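How Does a Robot Know What to Do?

Last updated: 26 June 2019

I write software for robots, and when I tell kids that, they usually ask if I build the arms and wheels. I don't! Somebody else does the metal parts, and I do the thinking parts. A robot with no software is a very expensive coat rack.

The robot I work with most is called Dodik. Dodik's job is tidying rooms, and that sounds easy until you try to explain it to a machine. Think about picking up a sock. You look, you reach, you grab, done. You never had to say to your elbow, "Okay, bend a little more now." Dodik needs every bit of that spelled out.

So we split the work between a few programs that talk to each other. The first one is the looking program, and ours is named Athumani. It gets a picture from a little camera near Dodik's gripper (a gripper is a robot's hand, and ours has two fingers). To a computer, a picture is just a giant pile of numbers, one bunch for every tiny dot. Athumani has to dig through all those numbers and say, "I think this part is floor, and I think that part is a basket."

And the camera moves with the hand! If the hand tips over sideways, the whole room tips over too. You know the wall is still a wall when you tilt your head. Athumani had to practice on lots and lots of tilted pictures before it got any good at that.

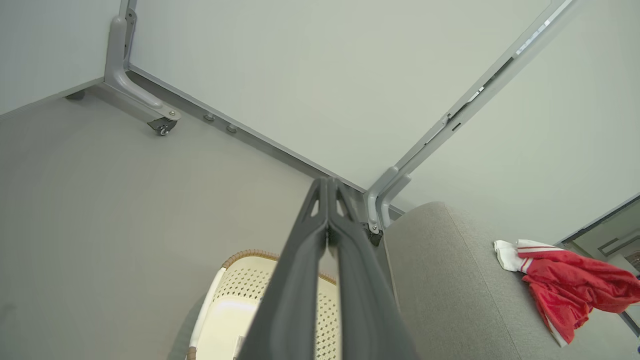
What happens if the robot guesses wrong about what it sees?

It slows down or stops, and then it takes another look from a different spot. Every guess comes with a score from 0 to 100 that tells how sure the program is, and a low score means "don't grab anything yet."

Next comes the planning program, Valtesier. It's my favorite because I wrote a lot of it. Say Dodik wants to pick up a shirt. Valtesier dreams up 1000 different ways to move the arm, all inside the computer, and throws out the ones that would bonk into furniture. Then it picks a short, smooth path from whatever is left.

Last is the control program, which runs the motors. It checks where the arm really is, compares that with where the arm should be, and gives a small nudge to fix the difference. Then it does it again, 100 times every second. You do something like this when you carry a full glass of water across the kitchen and keep fixing your wobbles.

Want to try it at home? Put a soft toy on the floor and ask a friend to close their eyes. Now steer their hand to the toy using only words like "left," "down" and "stop." My first try with my sister took 14 instructions, and she still grabbed the rug.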